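Clusell throws open its Worside workshop, and I went along

Posted 05/09/2022

So I finally made it to the Clusell open day out in Worside! I'd missed the one in April (car trouble, don't ask) and had been kicking myself ever since, so this time I got there before the doors opened and still ended up behind a line of people with the same idea. Tickets were free, you just had to sign up on their site, and they'd capped it at 40 per session so you could get close to things and ask questions.

The big draw was Luik, their project for teaching a robot with a proper hand to do fiddly tabletop jobs. I'd only ever seen it in short clips with music over the top, and the real thing is slower and a lot more interesting. The talk beforehand ran 32 minutes, and most of it was about how hard it is to get fingers to let go of something small at the right moment. I would have guessed that picking it up was the hard part! They said they've logged 2,000 practice runs on small items since the spring, and plenty of those ended with something on the carpet.

After the talk we were let through to the demo area, which is really just a corner of their regular office with a desk, a laptop and a whole lot of cables. 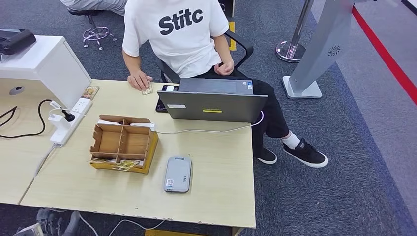

At the Luik desk, with the cardboard organizer and its little compartments.
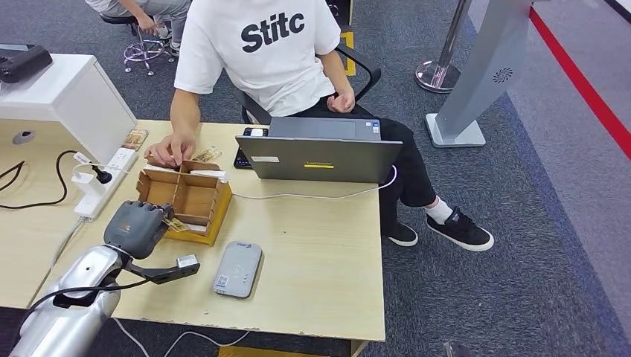

I hung around for two sessions, mostly because the questions were so good the first time. A kid near me wanted to know if it could shuffle a deck (not yet), and a woman who works in a pharmacy asked a long string of things about sorting and labels that I only half followed. The team didn't oversell it either. They were happy to say which jobs it's bad at, and the list was pretty long: anything floppy, anything shiny, and anything that somebody moves while it's working.

Coffee was in the hallway and ran out early, so bring your own if you go. Parking is behind the building, but the sign is easy to miss and I went around the block twice. There's also a bus that stops across the street.

Clusell is taking Luik to Nusalitz next for a longer show, with a hands-on table for visitors who want to have a go at setting up a task themselves. No word yet on ticket prices. Sign-up for the next Worside session is supposed to open on their site once the Nusalitz trip is over, and I've already asked them to put me on the mailing list.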